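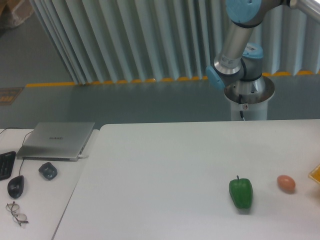 Gosar robotics lab says its handling method now needs only 18 demonstrations per object

21/10/2018 -- A method for teaching a robot arm to pick up food it hasn't handled before got its first full set of results this week, the Gosar lab said. Produce first. Peppers, eggs, a few other things from the grocery aisle.

The method is called Gostora. A person guides the arm through a pick 18 times, and the software works out which parts of the motion matter and which were just the person being sloppy. Earlier version, shown in April, wanted 622 demonstrations for the same job.

In the new tests the arm made 909 attempts. Success rate was not given for every object. Junaid Orakzai, who leads the work, said firm vegetables did well and eggs "are still where we lose points." A full table will go in the paper, he said.

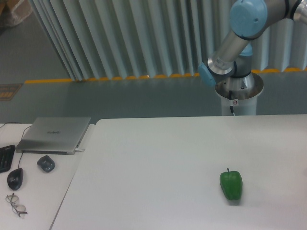
A green bell pepper, one of the test objects, on the table in front of the arm.

Peppers are harder then they sound. Lobed, shiny, no two alike, and the depth readings get noisy on glossy skin. Gostora handles that by ignoring most of the surface and planning the grasp from the outline -- less data, fewer bad guesses. Each new object takes almost 9 minutes to learn, the lab said, counting the demonstrations.

The group starts every trial with the object in a new spot on a plain white tabletop. Clutter comes later. Orakzai would not put a date on it.
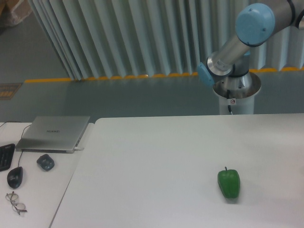
Harnotia said the drop in demonstrations was impressive but that a bare table flatters any method, and that the real test would be a full crate with the peppers touching each other. Speed also needs to be reported, Harnotia added, as packing lines won't wait.

Orakzai agreed on the crate. Speed figures are being checked now and will be in teh paper as well.

Urban, a produce packing firm, has asked to try the software at one of its sites. No contract yet. The lab plans to release the code with the paper, along with logs from all 909 attempts, failed ones included.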